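OK so I finally built an app. Me! The person who still needs help with mail merge. Thread, because a couple of you asked how and I have a lot to say.

First, what it does: it tracks the recipe cards for our supper club. Who brought what, who can't eat what, which dishes people want again. Before this we had one spreadsheet with 16 tabs, and I was scared of every single one of them.

I used Haser, which is one of those no-code builders where you start from a table of data and it makes the screens for you. You paste in your spreadsheet and a minute later there's a list you can tap on. I may have yelled.
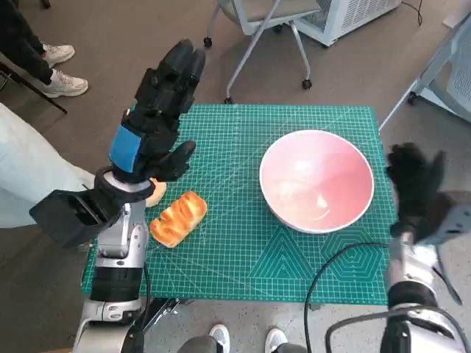 Layout was my favorite part. Haser snaps everything to a grid, so buttons line up even if your hand wobbles, same idea as the white lines on a green cutting mat. I put one big round photo at the right of the home screen, about as plain as that white-rimmed bowl, and it looked like a real app. I kept showing it to people.

Before Haser I gave Firenar two evenings. Lovely templates, really lovely, but every list wanted its own copy of the data and I got lost fast. If you only need a few pages with a contact form, you might love it!

Biggest tip so far: clean up your data BEFORE you import. I had 1,018 rows and a good chunk were the same lentil soup spelled different ways. Fixing that in the spreadsheet took an afternoon. Fixing it inside the app would have taken the rest of February.

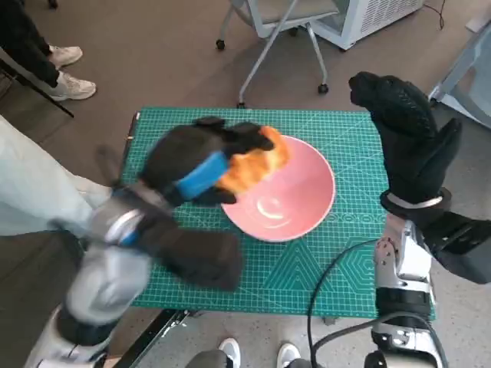 Second tip, pick your colors early. The theme menu in Haser changes the whole app at once, and I burned an hour flipping through palettes. What I ended up with is pink on green, like the bowl on the mat, and the pink buttons are so easy to spot on a phone. Green for backgrounds, pink only for things you can tap.

Then come the "actions." When somebody taps a dish, the app adds their name and sends the cook a note. You build it by stacking little blocks: when this, then that. My first try sent the note to everybody in the club. Sorry again, everybody.

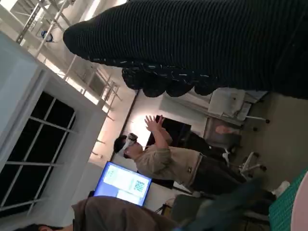 Last updated: 27 February 2020

Adding to this thread now that people have been using it for a bit. Braulio Solís asked if it works offline. Sort of! You can read the lists with no signal, but new entries wait until you're connected again. Fine for us, maybe not for a warehouse.

Somebody else asked about cost. I'm on the free plan, which stops at around 200 users, and we are a very long way from that. The paid one lets you use your own web address and take the Haser logo off the bottom. I don't mind the logo.

And yes, I looked at Tovar too. It does way more, with proper user roles and a calendar view I'm pretty jealous of – but I couldn't figure out how to make a simple drop-down
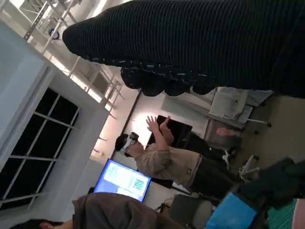 without opening the help pages every time. I think it's meant for people who've built a thing or two already. I'm going to try it again for the next project.

Which is a sign-out sheet for the club's folding tables, if you're wondering. I already have the columns. Send me your drop-down tricks, please!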